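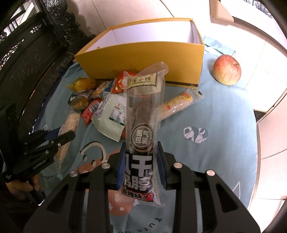
4.2 Grasp State Estimation for Flexible Packaging

The contact estimator described in Section 4.1 was tuned on rigid boxes and molded parts. Its main signal is the gap between the commanded and the measured opening of the jaws: when the fingers stop closing before the command is reached, something is between the pads. For rigid objects this works well. For snack packaging it fails in two ways. A film bag gives way before its contents do, so the gap grows slowly and there is no clear point of contact. A thin wrapper held only by its crimped end can be gripped firmly while the jaw opening is almost the same as for an empty hand.

We therefore replaced the single threshold with a small recurrent model that reads the jaw opening together with the wrist view. The model runs inside Zetus, our control stack, as a separate node. It publishes one of 5 states: open, closing, contact, held and lost. The planner does not see the raw probabilities. It sees only the current state and the time of the last change, which kept the interface the same as in the earlier version and let us reuse the recovery behaviors without changes.

The image branch takes a crop around the fingers. The position of the crop is fixed in the gripper coordinates and does not depend on object detection. We tried a detector-driven crop first and dropped it. In heaps of overlapping packets, the detector often joined the held item with the one behind it, and the crop then jumped between updates. The fixed crop always contains the pads and the region directly between them. Its drawback is that the end of a long item can fall outside it (see Section 6).

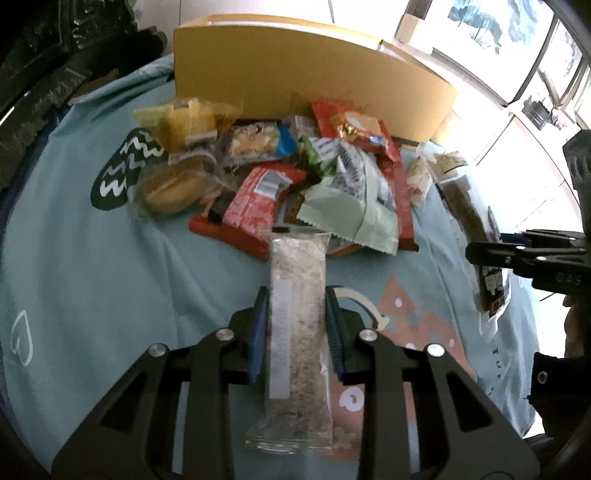 Figure 4. Wrist view with a plastic-wrapped granola bar held upright between the blue pads. A second gripper holding a dark wrapped bar is at the right.

Clutter behind the pads is the main source of error in the image branch. As Figure 4 shows, the material behind the fingers can be other packaging, with the same kinds of clear film and printed color as the held item. A model trained on clean backgrounds reads such a view as "held" even when the jaws are empty. To reduce this, we added training pairs in which the background is kept and only the jaw signal differs. Each pair has one clip with an item and one clip without. We collected 1000 pairs and set aside 80 for validation. No packaging type appears in both sets.

Transparent wrapping needed separate treatment. Labels and contents give strong edges, but the outline of the film often does not. Yurchenko proposed scoring the contents and the film as two masks and taking the larger of the two as the extent of the item. We adopted this for planning clearance, where it is safer to overestimate. For the state estimate itself it made no measurable difference, and the released version of the model leaves it out.

Two-gripper work adds one more case. When the second tool enters the view, its jaws may be mistaken for the jaws of the first. Both tools have the same dark body and blue lining, so color alone cannot separate them. The fixed crop removes most of these cases. For the rest, Floveo, the logging and replay tool used throughout this work, lines up both jaw signals on one clock, and the estimator for each tool receives only its own signal. During a handover both estimators can report "held" for the same item. This is correct and is passed to the planner as it is.

State changes are filtered before they are published. A new state must persist for 5 consecutive updates, except for "lost", which is published at once. With this rule the median delay between contact and the published state was 22 milliseconds longer than with the threshold method. We accepted the delay, as the planner does not begin a lift until the jaws have settled.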